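4.2 Public demonstration at Lumasholm

The second evaluation took place during the July open day at the Lumasholm site. Unlike the laboratory trials in Section 4.1, the demonstration was run on a fixed schedule and with visitors in the building, so the operators could not pause the system between picks to adjust parameters. The controller was Ririk in the configuration used for the final laboratory series, with the speed limit reduced by 30 percent. Requests were issued from the Fikarico order interface in the same format as before.
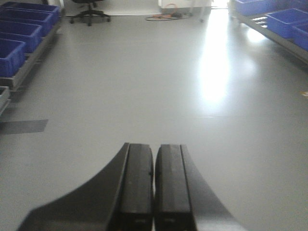 Figure 6. View from the wrist camera during the demonstration.

Localization used the wrist camera alone. The map from the laboratory was discarded and a new one was recorded on the morning of the demonstration, before the doors opened. Lighting was left as the visitors would find it. This had a measurable effect on the floor segmentation stage, which had been tuned under diffuse light: a bright reflection of the kind seen on the floor between the racks in Figure 6 was at first labeled as an obstacle, and the planner requested detours around it. Raising the saturation threshold removed most of these false detections. The blue bins were a more reliable cue, being strongly colored against the gray floor and racks, and the pose estimate was therefore weighted toward bin rims whenever 2 or more were in view.

Over the day the system received 477 requests. A request was counted as complete if the correct bin had been reached and the item released at the handover point without operator input. Requests withdrawn by a visitor before the arm moved were excluded from the totals. Dantas, the baseline planner, was run on the same request list the following Saturday with no audience present. 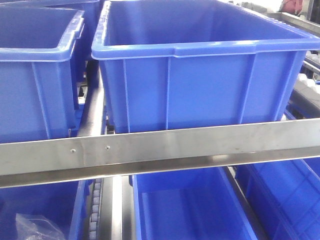
Each request was logged with the commanded pose, the estimated pose at contact, and the time from acceptance to release. The logs were trimmed to the interval between the first and last motion command, so that time spent answering questions at the barrier does not enter the cycle times. Contact force was sampled at 1,000 Hz and stored only for attempts in which the force limit was reached.

Two limitations apply. The visitors chose the items, and their choices favored the upper levels, so lower-level picks are underrepresented compared with Section 4.1. The baseline was also run under different daylight, and the segmentation results of the two planners should not be compared directly. Cycle times are less affected, as both planners used the same speed limit and the same handover point.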